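The Notebook

Washington Aguiar had owned the notebook since September and had written one word in it, which was "Dumlao." He no longer knew whether Dumlao was a person, a town or a kind of soup.

On Saturday he decided the thing deserved a proper home. His sister, who had paid 30 dollars for the set, had opinions about notebooks left on tables.

"It goes in the pink tray," she said. "With lid."

"And then I write the novel?"

"Then you put it away."

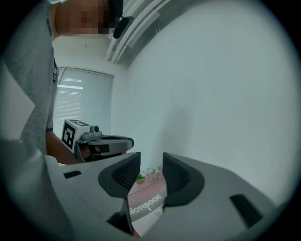
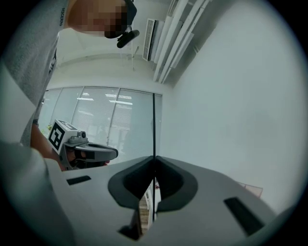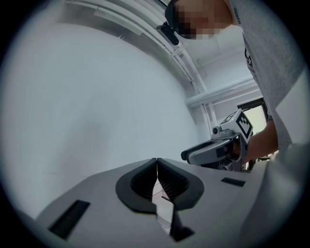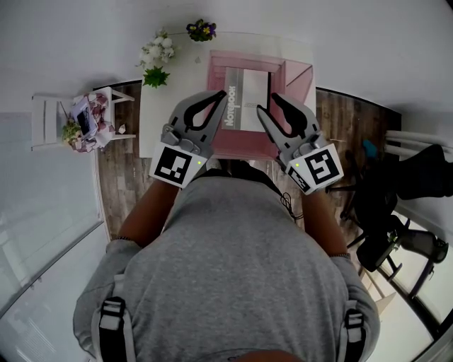
Chapter Two

The novel was to run 487 pages. By supper he had a title — Peslow — and had gone looking for a pen.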